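Notebook Entries Index Search Log out

2018-12-18 — Jivonel build, mount stamina and taming

Picked up the marsh elk problem again. Testers on the Brallgate shard report that a tamed elk drops its rider on the second river crossing, even with the stamina bar well above empty. Reproduced on a clean character in 11 minutes. The server log shows stamina at 181 on entering the water and 0 two ticks later, so the client bar is stale and the drain is real.

Cause: the swim drain is applied once by the terrain volume and again by the mount state. Where two volumes overlap at a river bend, it is applied four times. Wild elk are unaffected. They have no mount state.

Changed the drain to run from the mount state only. Reran the crossing with stamina capped at 800, base drain 80 per second. The elk now reaches the far bank with a rider and exits the swim state cleanly. Saddlebags not tested.

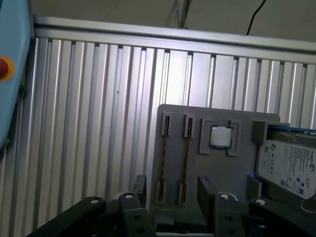 Gray fixture tray against the slatted wall, e-stop at left.

Second item, taming. Loyalty is supposed to rise with each feeding of reed root and decay when the animal is left alone. Decay is counted in real hours, 168 to lose the full bar, but the counter restarts whenever the zone unloads. In a quiet zone an elk never forgets anyone. Notburga Fuchs wants to keep it that way for the marsh — I would sooner store the last feeding time with the animal and compute decay on load. Left both options in the ticket.

The Widmer branch still has the old feeding table. Do not merge it before the reed root values are copied over.

Open:
— saddlebag weight while swimming
— rider animation snaps on dismount in shallow water
— loyalty decay, decision needed before the February build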